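Storage Beneath the Desk: A Note on Room 207

2024-11-05

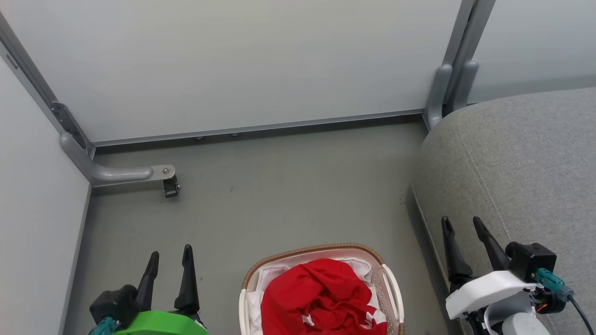

The floor area under the desk, with the laundry basket and gray ottoman.

The reorganization of the Rovach study has now reached the space beneath the desk. Two arrangements were considered for the laundry basket, and the position next to the ottoman was preferred. The ottoman will remain on the right – its heathered fabric suits the pale panels well.

Readers are advised to keep the metal rail along the back accessible and to check the leveling glides each January. The shelving from Floveck will be addressed in a separate entry.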